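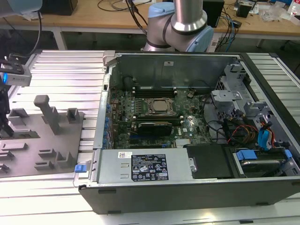

A Dell desktop tower with its side panel off, on the club's slotted bench at Nollthorpe.

CLUBS & CLASSROOMS | Robotics

The first thing Sayaka Imai did when I walked in was hand me a screwdriver, which tells you a fair bit about the Friday robotics club at Nollthorpe College. I'd come to watch. By four o'clock I was on my knees hunting for a screw I'd dropped.

This year's project is taking old computers apart by robot. You'd think that'd be the easy direction, wouldn't you? I certainly did! But a desktop tower is a fiddly thing once you open it up. There's a green motherboard at the bottom, memory standing in its slots, a power supply tucked in one corner, and then all those red, orange, yellow and black wires running across to the drives, just waiting to snag on something.

"Cables are the worst," Sayaka told me cheerfully. She's in Year 11 and looks after the arm's program, and she's got a notebook full of tries at a single job, getting the hard drive out. The drive in the Dell is held by a blue clip at each end (bless whoever picked such a bright colour) and her plan is to squeeze both and lift. She was up to try number 781 when I visited, and the club has a bet on whether she'll crack it before 800. I put a Freddo on yes.

Their teacher, Sombat Yensuk, fixed photocopiers for 20 years before he went into schools, and he's got a lovely slow way of asking a kid what they reckon went wrong. He makes everyone do the whole strip-down by hand first. My turn took most of the afternoon, and I'm still rather proud of it, even with a Year 8 boy called Jutel sighing beside me the entire time.

The regional challenge is in July over at Kerslake, where each team gets 4 parts to remove from a machine they haven't seen before. Prernach High won last time and the Nollthorpe kids talk about them the way my dad talks about Collingwood. Sayaka wants to go for the memory first. Jutel wants the power supply, mainly since it's the biggest.

They were still arguing when I left, and somebody had found my screw.

Contact the features desk | © All rights reserved | Back to top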